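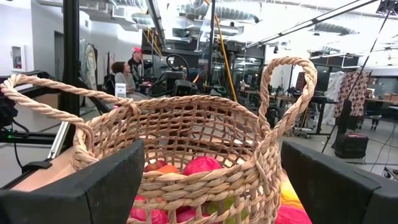
Basket trials: gripper comparison, wrist and side cameras

Maintained by Heidrun Imhof and Kilian Reisinger. Questions about the labels go to Huiling Liang.

What it holds

427 episodes of arms handling an open-weave basket and fruit, recorded in August. Two finger sets were tried, Runden and Veruren, with the same controller settings for both. Each episode has a wrist stream, a side stream, joint states and a one-line outcome.

What we wanted to know

The Veruren leaflet rates its fingers for 2000 cycles on "irregular natural materials". We doubted it. Wicker bends under load, and a finger that does well on a box may only be squashing the rim. After going through the logs we still doubt it, though the Runden set gives us no cause to cheer either. 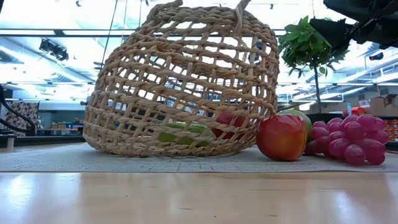
Side camera: basket on its side on the mat, fruit in and beside it, gripper at upper right.

Known problems

- Fruit behind the lattice is badly labelled. The masks were drawn by one person and 32 of them were redone by Deisy Giraldo, who disagreed with most.
- "Success" means the operator pressed the success key — nothing more. Please don't quote a success rate from it.
- Wrist and side clocks drift apart by up to 3 frames.
- People and office furniture show up behind the wrist view. A model may well learn the room.

Not suitable for

Ranking the two finger sets. Leif Løken has asked for a table and there won't be one until the force readings are checked.

Layout

episodes/
masks/
outcomes.csv
controller_settings.txt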